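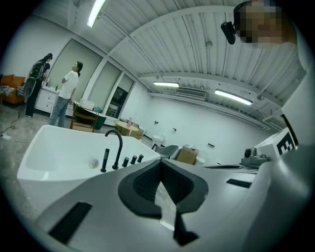 # Chapter 7: What Does "Battery Health" Measure?

Open the settings on most phones and you will find a battery health figure, given as a percentage. People sell phones on the strength of it. They also argue over it, and pay for new batteries when it drops below whatever level a friend has told them is bad. Before you trust the number, ask how the phone came up with it.

A phone can't look inside its own battery. It tracks voltage, current and temperature, then works out an estimate of how much charge the battery can still hold. Two makers can start from the same readings and show you different results. One may round up. Another may hold the figure at 100 for months, so that a new phone looks new.
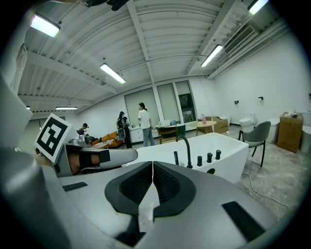 *Figure 7.1. White room with a ribbed, vaulted ceiling.*

Claims about battery life deserve the same care. The Zumonico handset used in this chapter is sold with the promise of "1,000 full cycles." A cycle means a full battery's worth of use, even if it is spread over several short top-ups. The box doesn't say how warm the battery was during testing, or how much charge it had left at the end. Without those two facts the promise is hard to check – and hard to break.

Sarita Ahuja kept a log of her own Zumonico for 736 days. By cycle 300 the phone had reported the same health figure for 19 weeks in a row, then lost four points overnight after a software update. Did the battery get worse while she slept? More likely the sums changed.

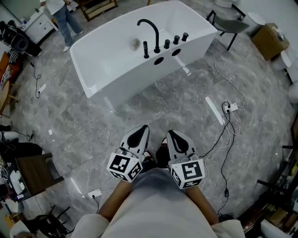 *Figure 7.2. Freestanding white bathtub with black gooseneck spout.*

Her log is one phone and one owner, so don't lean on it too hard either. Stijn Baert repeated the exercise with the Urio app and got a steadier line, but the app reads the same sensors and may simply smooth out the bumps.

Section 7.1 starts with the charge cycle. Have your own phone at hand, and write down its health figure before you read on.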